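**Mask and puppet workshop, progress to July**

The Gandura course now has 12 lessons filmed, up from the eight we had at the last report. Sculpting and mold making are finished. Painting is half done, and the lesson on straps and padding still has to be reshot with better sound.

Spending stands at $1,548 of the $2,462 granted. Most of it went on clay, plaster and latex from Hustus. Enrollment is 74, mostly adults.

We would like to move the remaining travel money to brushes and sealant. Please confirm by the end of the month.

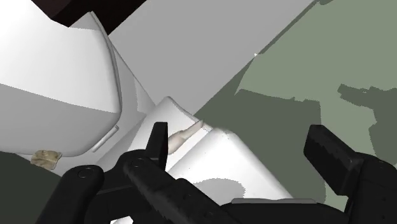
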